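We had been meaning to visit the Jernitz repair hall for ages, and one drizzly September morning we finally got ourselves there, a good half hour before the doors opened (there was tea, thank goodness). Adelino Baptista took our group round, and what a patient man he is — he let everybody ask everything, twice if need be. They had 168 old desktops in that month, he told us, and 34 were already waiting on the shelves for new homes.

I liked the open computers best. I had never properly looked inside one before, and I was surprised how tidy it all is, with the drives tucked into their own little cage and the wires kept out of the way. We stayed till well past lunch and came home with a very cheap keyboard.

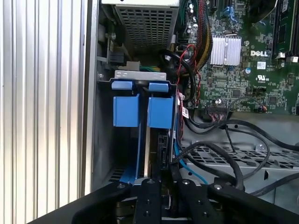
Inside one of the Dells, with the light-blue clips on the drive cage.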